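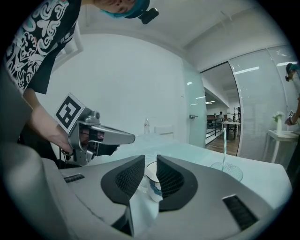
Arnar Ketilsson wrote that he would skip the morning slot, because the morning group at Clundau gets the slides first and the people with the grippers don't start until after lunch.

Community Help > Robots and Automation > Visits and Open Days

Open day at Clundau: can visitors try the hand-held grippers?

Posted by millrace_40

I signed up for the open day in July with two people from work. We run a small packing line for tableware (mugs, stem glasses, small bottles) and we are looking at whether an arm could do part of it. The invitation says there will be a demonstration of "table tasks with hand-held grippers," and that is all it says. Do visitors get to hold one, or do we stand behind a rope? Also, is it worth bringing our own glasses? The form had no box for that. We have a 2:30 slot and it's a long drive for us.

Arnar Ketilsson

As I said, take the afternoon. I went in the spring. You do get to hold one, but you have to ask. They had a table with a patterned mug and a stemmed glass on it, and one of the staff showed me how to close the fingers on the mug before I tried it. The fingers are soft and have a mesh pad on the inside, so you feel very little through them. I squeezed too hard the first few times.

The mug went fine. The glass took me longer. Taking it by the stem worked better for me than taking it by the bowl, but a taller person in our group did the opposite and had no trouble.

What you won't see in that room is an arm doing the same job. That part was upstairs when I went, it ran for 40 minutes, and they closed the door once it started. If the arm is what you care about, go up there first and do the table second.

Bring your own glasses, but email them beforehand. I brought a Damgaard tumbler without asking and they kept it at the front desk until I left.

statard_user

Parking is bad. Use the lot behind the Ovance building and walk over.

Þórarinn Fogh

I mostly agree with Arnar, with one correction. The arm session was open to late arrivals on my visit, so it may depend on who is running it.

For a packing line I would write down your own numbers before you go. We do roughly 2000 pieces a shift, and the first thing they asked me was how many of those were the same shape. I didn't know and had to send it later. They also wanted the weight of the heaviest piece and how far apart things sit on the table.

Don't expect a price. I asked twice and was told to fill out a form.

Related topics
Statard gripper pads, when to replace
Asking for a site visit as a small company
Ovance open day, is there a lunch
Picking up stemmed glasses without tipping them

Contact us | Community rules | Back to top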